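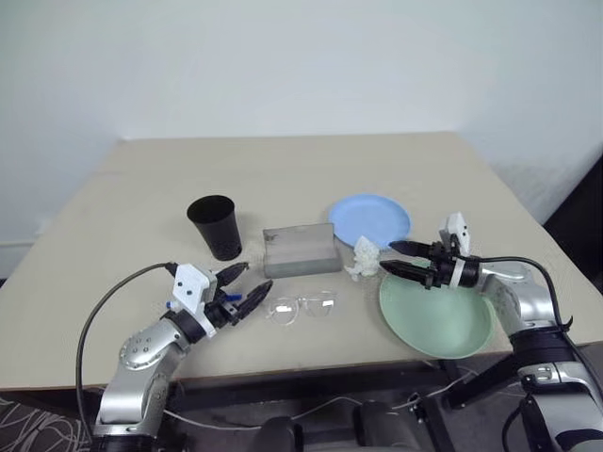
skamata
Oil finish is fine on a table if you keep up with it. I redo ours every October with Godoy and it takes one evening.

Juker585
One evening plus two days of not using the table. We have kids, so I went with water-based poly. Over 200 dinners and no rings.

skamata
Poly looks good until it scratches, then you have to sand the whole top. With oil I fix the one spot.

tablesaw_21
Depends on the poly. Cadaren satin scuffs if you look at it wrong. Their gloss held up better for me.

Juker585
Mine is the satin. No scuffs yet.

skamata
How many coats?

Juker585
Four, sanded between each.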